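4.2 Preparing and maintaining the hand-held gripper

The recordings in this study were made in ordinary homes, and the gripper had to be prepared, checked and sometimes repaired without a workshop nearby. In our first trials we treated this as a small matter and gave it half a page in the protocol. Later we found that most of the unusable recordings could be traced to the state of the tool: a pad had turned a little on its finger, or the closed position had moved after transport. The present section describes the routine we follow now. It was written by Clodagh Mulcahy during the June trials and was revised after the visit to the Dostanport homes.

The routine has three parts, which are the check of the jaws, the setting of the closed position, and the test grasp. All three are done in the room where the recording will take place. We tried for a time to prepare the tool in the laboratory and to carry it ready for use, but the closed position did not always survive the journey, and the person who recorded had no means of noticing it.

For the check of the jaws, the operator opens the gripper fully and moves the two linkage arms by hand along the rail. The movement should feel even over the whole length. If there is a point where it becomes heavier, the rail is wiped with a dry cloth and the movement is repeated. We do not put oil on the rail. Oil was used in the early trials, and it collected fibres from tablecloths and bed covers, after which the arms moved worse than before. Next the operator presses each finger pad with the thumb, at the top and at the bottom. A pad that gives way at one end only must be taken off and fixed again, with fresh adhesive on the full surface.

The closed position is set with the jaws empty. The operator closes them until the pads meet, holds them so for six seconds, and stores this value in Brilar, the small program which we use to read the opening of the jaws. Then the jaws are opened and closed again. When the two readings differ by more than the permitted amount, the linkage is inspected for play before anything else is done. It is tempting to store a new value and go on, and we did so more than once, but the difference then comes back in the middle of the recording.

The test grasp comes last. It uses a round object that the operator can squeeze without damage, and it is made over an open box, so that an object which slips does not roll away. The object should be held near the middle of both pads and lifted free of the box (Figure 3). While it is in the air, the operator watches for turning. An object that turns slowly between the pads usually means that one pad is worn or is standing at an angle.

Figure 3. Grasp of an orange over the open box, with one pad pressing on each side of the fruit.
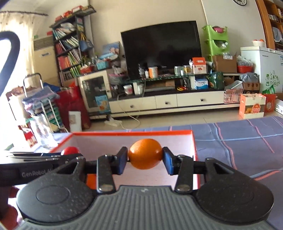

How often must the closed position be set again during a long session? We set it after every 16 grasps, and also each time the gripper has been put down on a hard surface or passed to another person.

This interval was chosen by experience and we do not claim that it is the best one. Lindsay Rutherford proposed a longer interval and tested it in one home, where it gave no trouble. In a second home the reading moved earlier, perhaps because the room became warmer in the afternoon. We therefore kept the shorter interval for all the homes, although it makes the work slower.

Wear of the pads was followed through the whole study. We kept a paper log, named Venckus after the cupboard where it was first stored, and in it the operator wrote the number of closings and any remark on the surface of the pads. The first pair was exchanged after 432 closings. The surface had become smooth in one area, a little below the middle, and the test grasp with smooth objects failed there. The second pair was of the same material and lasted longer, and we set the limit at 1000 closings, with an earlier exchange if the test grasp fails. Both pads are always changed together. A new pad facing an old one pulls the object to one side, and this is difficult to see until the object is lifted.

A ball with a glossy surface is a harder test than fruit, and we recommend it after every change of pads. The ball is gripped with the pads at equal height, lifted, held still and put back into the box. When two grippers are used in the same recording, the second is kept to the side with its pads away from the box until the first has finished its test. Each gripper has its own stored value, and the values must never be exchanged between the two tools.

Figure 4. A glossy red ball held between the pads, with a second gripper partly visible on the right.

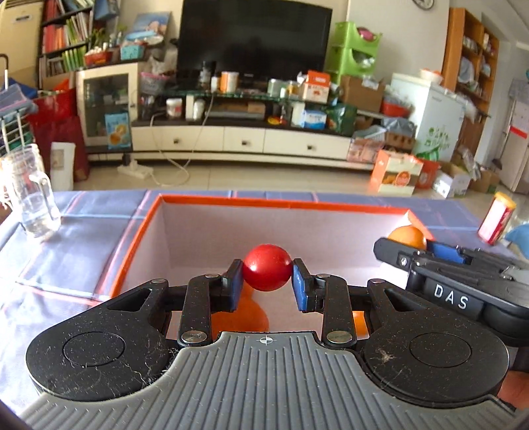
Cleaning is done at the end of the day. Textiles in a home give off more fibres than we had expected, and these settle in the grooves and on the round parts of the body. A soft brush is enough for the body. The pads are wiped with a cloth made slightly damp with water and then left open to dry - the jaws should not be closed overnight, as the pads can stick to each other at the edges. The pins of the linkage are looked at under a lamp, and a pin that stands out further than its neighbour is noted in the log.

Repairs were few. One linkage arm developed play at its lower joint, and the joint was replaced by us with a part from the Stiltar spare set. The work itself was short, but the setting of the closed position had to be repeated several times before the readings agreed. On 9th February we added a rule to the protocol: after any repair to the linkage, the full routine is carried out twice, and the recordings made between the last good test grasp and the repair are marked for review.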